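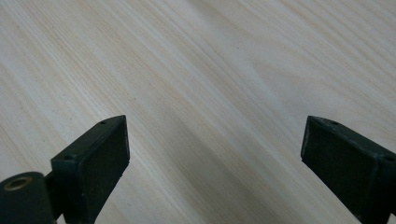 The woman who runs the repair shop in Pumthorpe has given me until the kettle boils, then she has a sideboard to collect. She talks with her sleeves rolled up. Tables, mostly. Kitchen tables, four or five a month, more in March when people start looking at their houses again.

"Rings are the big one," she says. "Mugs, plant pots, somebody's iron once. They come in saying it's ruined. It hardly ever is."

Her first question is always what's on it. Oil, wax, varnish. Most owners have no idea. She puts a drop of water somewhere out of sight and waits.

"If it soaks in, good, I can work with that. Varnish you're stripping the lot, and that's when I put the price up."

About 400 pounds for a full strip on a six-seater. Some walk out at that. She doesnt mind.

And pale wood? Everyone wants it pale now, she says, and it's a pain. It goes yellow under the wrong oil. She used to buy hers from a place in Masberg, till they shut, and now gets a white-tinted one called Suvarna that smells of fish for a day. Two thin coats, wipe it off, leave it alone overnight.

"People put it on like gravy. Then they ring me cos it's sticky."

Sanding - go with the grain, she says, and then says it again. Last year a man brought in a desk he'd done himself with a belt sander, straight across. Took her 4 evenings. She charged him for two.

I ask if she'd ever take on help. She had a lad, good hands, went off to Clatitz to build stairs. She hasn't advertised. Too much form filling, and the unit's small as it is.

The kettle went a while ago, niether of us got up. She's looking for her van keys, tries the apron, then the tin by the till.

"Tell them to use a coaster," she says, and goes to get the sideboard.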